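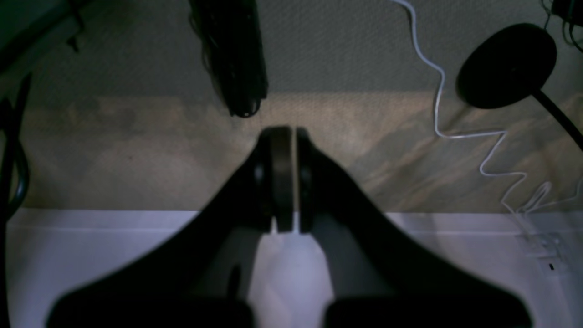 第二讲 摸布、认布、放布

上次课拖堂了,针织和机织的区别只讲了一半,这次先补上,再往下走。讲义我照着自己上课的说法写的,比较啰嗦,赶时间的同学看小标题就行(不过作业在最后,别漏了!)。

先补上次的:针织还是机织

我知道好多人一听“棉布”两个字就觉得已经知道这是什么布了。棉说的是纤维,跟怎么织的没关系。同样是棉,可以织成做衬衫的府绸,也可以织成做T恤的汗布,两块布拿在手里完全是两种脾气。

机织布有经有纬,两组纱线垂直交错,所以直着拉、横着拉都不太动,斜着四十五度一拉就变形了。针织布是线圈套线圈,横着拉最明显,一松手又往回缩。课堂上我让大家捏住布边横向拉一下,看切边会不会卷,汗布这类单面针织一般会往正面或者反面卷:左右两侧的边卷向反面,上下的边卷向正面。罗纹和双罗纹就老实得多,几乎不卷。用卷边来分正反面,对汗布很好使,对别的布就别太当真。

有同学课后问,机织布加了氨纶不也有弹力吗?对,有。所以光靠拉是不够的,还得看。拿个放大镜(手机的放大功能也行),看到一个个小V字排成竖列,那就是针织的正面;看到上下压来压去的格子或者斜纹,就是机织。起了绒的布看不清表面,翻过来看背面,背面还看不清,就从边上拆一根纱出来。机织的纱拆出来是微微起伏的,针织的纱拆出来一圈一圈弯着,像泡面。

克重:别光听店家说厚薄

“厚”是个很不靠谱的词。我第一次去Palaniappan布行的时候,问人家要一块厚一点的料子做外套,拿回来一洗,松松垮垮的,透光。后来我学乖了,问克重。

克重就是一平方米的布有多少克。店里没有标的话,自己剪一小块称就行,剪正方形,边长十厘米,称出来的克数乘一百。家里的厨房秤精度常常只到一克,那就剪大一点,或者同样大小的剪几块摞起来一起称,再除回去。上学期有位同学交上来的数据是每平方米947克,我看了半天,一问,忘了除以块数。这种错误特别容易犯,写完数字以后摸一摸手里的布,心里应该有个大概的感觉:每平方米300克已经是挺扎实的卫衣料了,947克那是地毯级别的。

还有一点,克重高不等于保暖。起绒的布蓬松,里面存着空气,同样的重量会暖和不少;织得紧密又没有绒的布,重归重,冬天穿着还是凉。

绒面有方向

起绒、磨毛、丝绒、灯芯绒,凡是表面有绒毛的,都要先找方向。手掌平放在布上,顺着推一下,再反着推一下,顺滑的那边是顺毛,发涩的那边是逆毛。磨毛得很浅的布不一定摸得出来,那就把布搭在椅背上,掉个头再搭一次,看颜色有没有变化。

为什么我要在这里啰嗦?我自己做过一条灯芯绒裤子,两条裤腿是头对脚裁的,省了好大一块料,当时得意得很。穿出去在太阳底下一看,一条腿深一条腿浅!从此我裁绒布,所有裁片都朝一个方向,用料宽裕一点就宽裕一点吧。朝上还是朝下看个人喜好:逆毛朝上颜色深一些,顺毛朝下耐磨一些、不那么粘灰。一套衣服里统一就好。

印花布先看循环

印花的布,买之前先量花型循环,也就是同一朵花从出现到再次出现隔了多远。小碎花几厘米一个循环,差一点看不出来;大花型几十厘米一个循环,前中、口袋、袖子都想对上花的话,得多买。我的土办法是每一处要对花的地方加一个循环的长度,肯定够,剩下的做束口袋。

还要看花有没有“头”。扇子、小动物、房子、字,大多是有上下的,裁反了很显眼。有些设计师会把图案转来转去地排,正着反着都有,这种布最省料,店里遇到了我一般会多看两眼。

印花还分印在表面的和染进去的。涂料印花的图案摸起来有一点点硬,像贴了层薄膜,洗多了会裂;活性印花摸着跟底布一样软,翻到背面多少能看见一点颜色透过来。深色底的印花尤其要留意,有的是先染了黑底再拔色,有的是在浅色布上把黑色也印上去。后一种拉一拉,纱线缝隙里会露出浅色来,做贴身弹力的衣服就不合适。

掉色测试

深色布回家第一件事是测掉色。白色棉布头两块,一块干的,一块用清水打湿拧到不滴水,各自在布面上来回擦十下。干擦不掉、湿擦掉,说明浮色没洗干净,单独多洗几遍通常会好转;干擦就掉,那我劝你别拿它和浅色的拼在一件衣服上,后患无穷。

网上说加盐加醋能固色,每年都有人问我。活性染料靠的是和纤维发生反应,染完了没反应上的那部分就是浮色,你回家往盆里撒盐,帮不上什么忙。老老实实冷水漂洗,漂到水清为止。 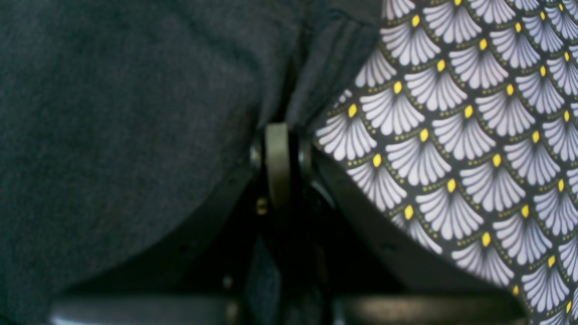 漂洗的时候顺便把缩水也做了,一举两得。裁之前量一下长和宽,记在纸上,按照以后真正会用的方式洗:你打算机洗就机洗,打算烘干就烘干。晾干以后再量,缩掉的长度除以原来的长度,就是缩水率。经向和纬向分开算!棉的针织布长度方向缩得往往比宽度多,有时候宽度还会反过来变大一点,这不是你量错了。

Usha Mudaliar老师来代过一次课,她教大家在布上缝四个线结做标记,两两之间量好距离,这样布边歪了也不影响。我试过以后就一直这么做,比量布边准得多。水消笔可千万别用,一下水标记就没了(别问我怎么知道的)。

洗完怎么晾也有讲究。针织布湿的时候很重,挂在一根细绳上,自己就把自己拉长了,量出来的数当然不对。平铺,或者搭在两根杆子上分担一下重量。机织布随意一些,拉平整、边对齐就行,半干的时候熨最省力。

叠放和存放

来上课的同学家里多半已经有一堆布了,我就不假装这是个小问题了。我自己试过按颜色放,很好看,但每次想找一块能做裤子的料都得从头翻到尾。现在先分针织和机织,再分厚薄,最后才看颜色。

几个我用下来觉得顺手的做法:

叠的时候统一宽度,拿一块硬纸板当模子,绕上去再抽出来,竖着插进抽屉,一眼能看到全部。

绒面朝里叠,免得沾灰,压出来的折痕也轻些。丝绒最好卷着放,折痕压死了蒸汽都救不回来。

深色和浅色之间隔一张无酸纸,没有就用洗过的旧床单。没测过掉色的深色布千万别直接压在浅色布上,夏天一潮,印子就过去了。

每块布别一张小卡片,写上成分、克重、长度、洗没洗过。“洗没洗过”这一项最要紧,我漏写过,结果同一块布洗了两遍。

长期不动的布,换季的时候拿出来抖一抖,换个折法重新叠。折线老在同一个地方,时间久了那条线上的颜色会发白。

作业

从家里找2块布,一块带绒的,一块印花的,旧衣服也可以,不必新买。每块写清楚:机织还是针织,你是怎么判断的;克重(把称量的原始数字也写上,我好帮你们找错);绒布写毛向,印花布写花型循环和有没有上下之分;再做干擦湿擦各一次,把擦过的白布头一起带来。

旧衣服不方便剪的,就挑缝份里面量,克重那一项可以跳过,注明一下原因就好。

缩水率这次不强求,有时间的同学可以先做起来,下一讲排料的时候要用到。下一讲还请大家带上软尺、划粉和一把只剪布的剪刀。只剪布!上次我看见有人拿裁布剪刀拆快递了。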